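Volix compares hand-worn controllers for teaching robot arms 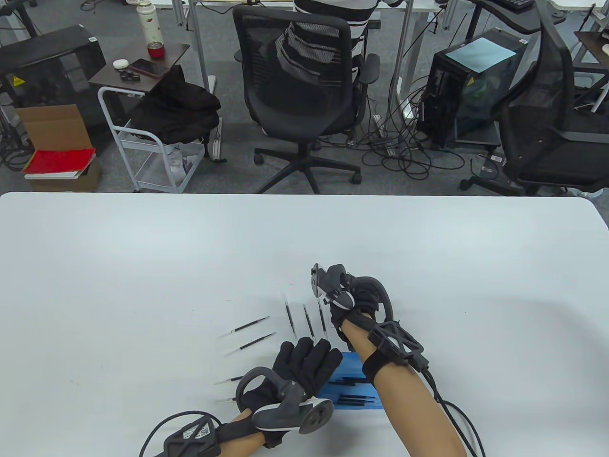 Gloves, controllers and wrist trackers in use at a Volix pen-sorting bench.

GOLTNESS, 2024-04-25. Volix has completed a comparison of two controller mountings for its Rodix arm. Operators recorded 405 runs with pens and a tray. Results will be published in May.

Comments
Will left-handed runs be listed separately?
Which tracker strap did you settle on?

Related
Volix opens Goltness test room
Rácz gripper trials: 4 fingers or 5?

This site uses cookies. Accept | Settings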